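Software Engineer, Manipulation Planning and Control
Stasis – Hindton

Stasis writes the planning and control software that runs on other people's robot arms. We are hiring one engineer to work on Skirel, our motion planner, and on Kárason, the runtime that executes its plans and handles recovery when a grasp or a placement goes wrong. The post is permanent and full time, on site.

Most of the current work concerns bimanual pick and place in shared space: two arms, one table, containers within reach of both. The planner has to order the moves, keep the grippers clear of each other and replan when a container has shifted. Control runs at 500 Hz. The regression suite stands at 402 recorded tasks, and a full pass takes nearly five hours.
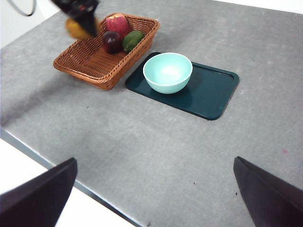
Fruit, basket, tray and bowl.

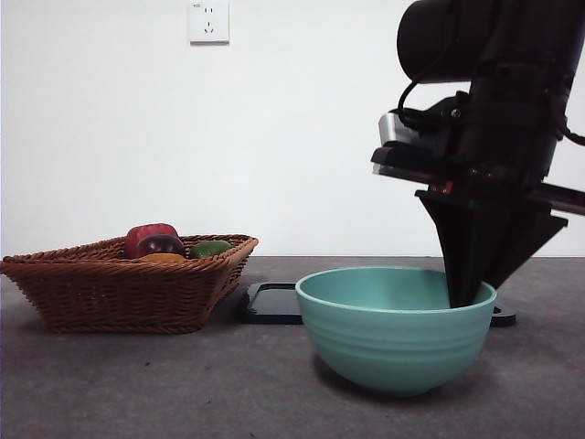
What you will do

Maintain the collision checker and its C++ interface.
Reduce replanning latency where two arms approach the same container.
Write placement checks that use the wrist and fixed camera views together.
Triage failed runs from logs and turn them into regression tasks.

What we need

Good modern C++ and enough Python to work on test tooling.
Working knowledge of kinematics, trajectory optimisation or sampling-based planning – depth in one is enough.
Experience of debugging on real hardware, with timing faults in particular.

A degree is not required. Perception experience is useful but will not decide the matter.

How to apply

Send a CV and a short note on a planning or control fault you traced to its cause to Digby Tomoana, quoting reference 1494. Applications close at the end of December. Interviews include a paid half day on the rig.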